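Timestamps, grasp proposals and a bad default
30/10/2026

I spent most of the week chasing a grasp offset in Suro, our planning and control stack, and the cause was in the tooling, not the planner. Notes here so I can find them again in November.

The symptom: on cluttered tables, the commanded grasp pose landed 18 mm to one side of the proposal. On single objects it was fine. I recalibrated hand-eye twice, with no change either time.

Segmentation takes longer when there are more instances to label. The proposal node was stamping its output at publish time, so the transform lookup used the arm's pose after inference had finished. With a few objects the lag was small enough to hide in the noise. On a full table it reached 137 ms, and the head was still settling.

The fix is three lines. Carry the stamp from the source image through every stage, look up the transform at that stamp, and refuse the goal if the buffer doesn't cover it. I also changed the default in the Cillevley config from "latest available" to "exact", which should have been the default all along. It broke one launch file, now repaired.

For regression I'm keeping the table deliberately mixed: keys, tape, a plush toy, two handheld fans, a plate with glasses on it. Thin frames and metal rings remain the worst case for depth, and the cable is masked by hand for now.
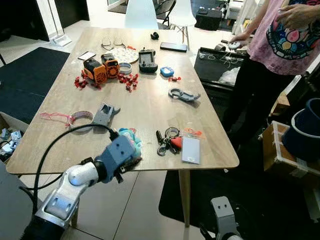

Tùng Đoàn wrote back that exact lookups will drop goals whenever the buffer falls behind, and that he'd sooner interpolate and log a warning past 30 ms. Fair point. I've added it as a parameter, off by default, and will rerun the set with both settings before merging.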